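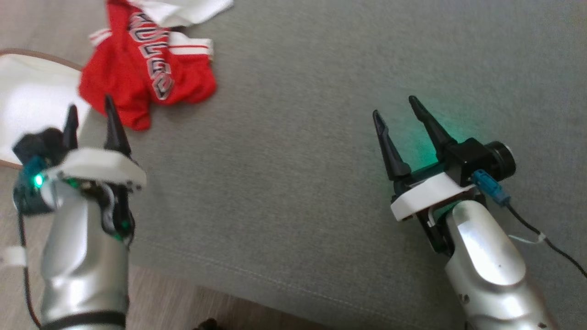
Seating / Lounge and Shared Living Areas

Plosalmont Fabric Sofa, Gray

Catalog item 374
Supplier: Demska
Price to departments: $2,079 per sofa, delivery and placement included
Status: Available to order
Page revised: Feb 6, 2020

Overview

The Plosalmont is the standard fabric sofa for shared living areas at Hundari College. It is approved for residence lounges, family apartments, guest suites and staff break rooms. The sofa is upholstered in a gray fabric with a fine, even weave in which paler and darker threads are mixed, so that the surface reads as a soft speckle at close range and as plain light gray from across a room. The back and arm cushions are rounded and finished with a plain seam.

The Plosalmont replaces the earlier Demska lounge sofa, which may no longer be ordered. Sofas of the earlier type that are still in good condition may remain where they are. Cushions from the two types are not interchangeable.

Where it may be used

The sofa is intended for indoor rooms with a hard floor or low-pile carpet. It suits the light wood floors in the renovated apartments and does not need a rug beneath it. Felt pads are fitted to the feet at delivery and must stay in place on any wood floor. Departments that move a sofa from a carpeted room to a wood floor should request new pads before the move.

The item is not approved for laboratories, covered porches, loading areas or any room where food is prepared for the public.

Everyday use

Residents use a lounge sofa for a good deal besides sitting, and the fabric was selected with this in mind. Clean laundry may be sorted and folded on the seat. Sports jerseys, shorts, towels and similar items will not harm the weave, provided that they are fully dry. New garments in strong colors, red in particular, should be washed on their own before they are laid on gray upholstery for any length of time. Dye left on the fabric by a damp garment is treated as a stain and is not covered by the supplier.

Zippers, hook-and-loop strips and metal buttons can pull the threads. Garments that have them should be fastened or turned inside out first. Items with large printed letters or numbers should not be ironed on the sofa, nor should any other item. An ironing board is available from the same catalog, under Laundry and Linens.

The seat and cushion edges should be checked for socks and other small items before the sofa is cleaned or moved.

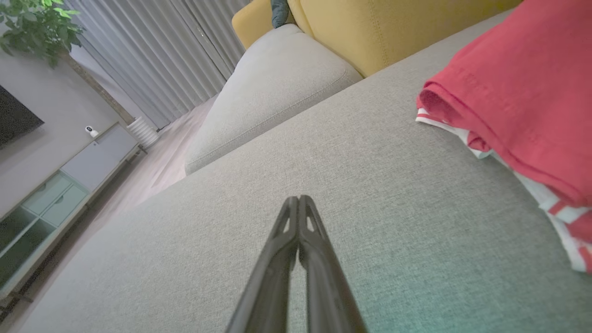 Department of Residential Furnishings and Interiors

Loose cushions

Loose cushions are ordered separately. The department keeps mustard yellow and dark teal in stock, and both have been chosen to sit well against the gray. The yellow cushion has a smooth cover with a stitched seam. Cushions in other colors may be bought by the resident or the department, but they are not replaced or cleaned under the furnishings budget.

Loose cushions should be placed against the back cushions and not under the seat. They should be taken off the sofa before vacuuming, shaken outdoors where possible, and returned once the seat has been cleaned.

Durability

The sofa is rated by Demska for a combined seated load of up to 800 pounds. The rating applies to persons seated normally. It does not apply to the arms, which are not to be used as seats, or to the front edge of the seat, where standing or kneeling may weaken the frame over time.

Care of the fabric

Vacuum the seat, back and arms every week with the soft brush attachment. Work along the length of the seat and then across it. A stiff brush raises the surface of the weave and should not be used.

Spills should be blotted at once with a clean white cloth. Do not rub. If a mark remains, apply a small amount of Kaewsai Upholstery Cleaner to the cloth, press it lightly on the mark, and blot again with plain water. Test the cleaner first on the underside of a cushion. Allow the area to dry completely before the sofa is used. Direct heat, including hair dryers and portable heaters, must not be used to speed drying.

Covers are not to be removed by residents. Where a cover needs a full wash, the department will collect the cushion and return it when the work is complete. A spare cushion can usually be lent in the meantime.

Window light will fade gray upholstery slowly. Where a sofa stands near a window, curtains should be drawn during the brightest part of the day when the room is not in use.

Ordering

Orders are placed by the department or residence office that holds the room. Individual residents cannot order directly and should speak with their residence office. The request should include the following:

Building and room
Floor type
Width of the narrowest doorway on the route to the room
Number and color of loose cushions, if wanted
Name of the account to be charged
Whether an existing sofa is to be removed

Orders received in January are scheduled together with the midyear room changes and may take longer than those placed at other times. The department will confirm the delivery window in writing. The floor area must be clear before the delivery crew arrives, and clothing, bedding and personal items must be taken off any sofa that is to be removed.

Warranty and repair

Demska covers the frame, seams and cushion filling for 2 years from delivery. Stains, fading, pulled threads and damage by pets are excluded. Faults should be reported to the department and not to the supplier. Please state the catalog item number and the room, and describe the fault briefly. Residents and staff should not attempt to sew, glue or staple any part of the sofa.

Related items

Plosalmont armchair, gray
Plosalmont footstool, gray
Loose cushion, mustard yellow
Loose cushion, dark teal
Felt floor pads, set
Kaewsai Upholstery Cleaner
Folding laundry rack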